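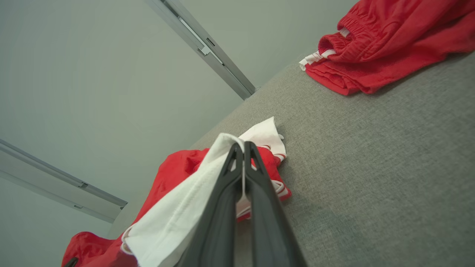

Unit 3: What the safety rules cover when the job is laundry

Course notes, Teodor Nygård. Read before the lab. Liv Hovland takes the second hour and will disagree with parts of this.

Most of you came in expecting that a robot that handles clothes has an easy time with safety. Cloth is soft, the loads are light, the arm is slow. I would like you to drop that idea for a couple of hours and look at what the paperwork says, and then at what it leaves out, because the second list is longer.

Start with force limits. The usual practice for an arm working near people is to limit speed and contact force so that a bump doesn't injure anyone. Fine. But the assessment is often done on the arm as shipped, and an arm as shipped has no fingers on it. Put a pair of slim, tapering fingers on the end and you've changed the contact area, so the same push lands on a much smaller patch of skin. If a supplier tells you "the robot is certified," ask which robot, with which tool, doing which task. I have asked this at trade shows and the answer is usually a brochure.

Grip force is the next one. Two fingers closed on a fold of white cloth tell you very little about how hard they're closed. The cloth won't show it. A seam or a hem takes more force than a single layer and a drawstring behaves differently again. Teams tend to tune for the worst garment and then leave the setting there for everything. Write the setting down, per garment type if you must, and write down who changed it.

The Brekke checklist

We use the Brekke checklist in this course. I don't love it. It has 17 items and several of them can be ticked without getting up from your chair. These are the ones worth your time:

Tool fitted during the assessment is the tool fitted today.

Stop button reached from where the person really stands, not from where the drawing puts them.

Loose items near the fingers noted before the start. Straps, cords, waistbands, anything that can loop.

Already folded items placed clear of the working area, so a dragged sleeve or corner doesn't pull them back in.

Rails, brackets and other fixed metal checked for pinch points through the full reach of the arm. People check the arm against the table and forget the wall.

Log kept of every stop, including the ones you think were silly.

That last item gets skipped more than any other. At Estwood, where I ran the lab before this one, we had more than 200 trials on file and a stop log with 2 lines in it. Either we were remarkably good or we weren't writing things down. I know which.

On color and sorting

Someone always proposes a rule about separating colors before the run. Red shorts and a white item on the same gray surface are no hazard to anybody. It may be a quality matter, depending on the customer, and it may help or hurt the vision system, but keep it out of the safety file. Safety files get fat on this sort of thing and then people stop reading them.

On "good practice"

Be suspicious of the phrase. Trinano and Piston both publish good practice guides for cloth handling, and the two differ on whether a person may reach in while the fingers are closed on a garment. Trinano says yes at reduced speed. Piston says no, full stop. Neither gives a test result. My own view is that you go with the stricter one until somebody shows you data, and Liv thinks this makes the work so slow that people will cheat. She may be right. Come prepared to argue it.

For the lab

Bring a printed checklist, filled in by hand. Pick two items that you think are useless and say why in a short paragraph each. Pick one hazard that the list misses. "Human error" will be handed back to you.

Reading: chapter 3 of the course pack, skip the part on fencing.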